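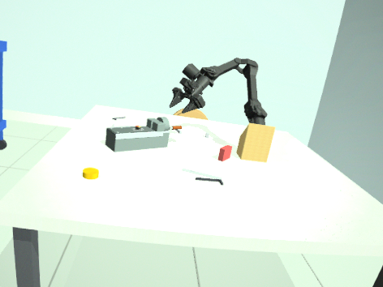 Cahier d'atelier, reliure et papier
2020-06-17

Reprise de la colle d'amidon, troisième fournée. Les deux premières ont fini à l'évier, la seconde avec une peau dessus qu'on aurait pu vendre comme parchemin.

Recette du jour : amidon de blé, une part pour cinq d'eau déminéralisée, trempage la nuit entière (et pas « une bonne heure », comme c'est écrit au feutre sur la porte du placard, d'une écriture que je reconnais et qui est la mienne). Cuisson au bain-marie, cuillère en bois, sans lâcher. Elle épaissit d'un coup, devient translucide, et c'est là qu'il faut continuer alors qu'on a envie d'aller déjeuner. Passée deux fois au tamis de crin. Texture correcte, un peu longue au pinceau. Allongée à l'eau pour les doublages, gardée épaisse pour les charnières.

Registre Cardoso : 169 feuillets, papier chiffon, encre ferrogallique qui a mangé les pleins dans les colonnes de chiffres. Les déliés tiennent. Le comptable appuyait surtout sur les dettes. Dépoussiérage terminé jusqu'au dernier cahier, gomme en poudre puis brosse douce. Lenka a repris les coins cornés à la spatule en os, feuille par feuille, et m'a rendu le tout sans un mot, ce que je prends pour un reproche.

Essai de comblement sur 12 lacunes avec le japon de Prulby. Fibres longues, joli grammage, mais la teinte vire au rosé une fois sèche. À côté du papier d'origine, on dirait un pansement. Vojtěch propose de teinter nous-mêmes à l'acrylique très diluée. Moi je propose de relire l'étiquette avant de commander. Les deux ne s'excluent pas.

Bandes d'essai de teinture : la 4 est trop verte, la 5 convient pour les marges, la 7 pour les fonds de cahier. La 6 est tombée par terre et a pris une couleur intéressante mais non reproductible.

Encre, test au papier bathophénanthroline : positif sur presque toutes les pages de la fin. Donc pas d'apport d'eau direct, donc pas de colle allongée sur les zones écrites, donc je refais la moitié du plan de traitement. Passer à la gélatine en réactivation pour les fissures dans l'écriture. Demander à Rawan ses proportions, les miennes datent de mai et je les avais notées sur un buvard, depuis utilisé comme buvard.

Presse : la grande grince toujours au dernier quart de tour. Graissée par Gorazd, qui la déclare guérie. Elle grince plus grave, c'est tout. Plats de bois légèrement voilés côté gouttière, intercaler un carton épais en attendant. Ne pas serrer à fond sur le Cardoso, les nerfs n'aimeraient pas.

Couture : ficelle de chanvre pour les supports, fil de lin 18/3. J'avais sorti le 25/3, trop fin, il scie le fond des cahiers. Décousu deux cahiers, recousus avec l'autre. Onglets au japon épais sur les bifeuillets fendus – compter le gonflement au dos avant de coudre, cette fois, et non après.

Cuir : le veau de chez Listar est arrivé. Belle fleur, une cicatrice au milieu, exactement là où passerait le dos. Soit on coupe en travers, soit on appelle ça du caractère. Ludmila veut le parer à 0,6 aux remplis, je dirais un peu plus, on tranchera sur une chute. Le couteau à parer a besoin de la pierre, et moi d'un café.

Facture Skusent, 387 pour les buvards et le non-tissé. À viser, elle est sous le pot à pinceaux, d'où l'auréole.

Pour demain :
sortir le paquet de sous les poids, changer les buvards
bande 5, en refaire assez pour tout le registre
gélatine à tremper dès l'arrivée
reste de colle au frais, daté, couvercle fermé (Gorazd l'a prise pour du flan la dernière fois)
corriger le feutre sur la porte du placard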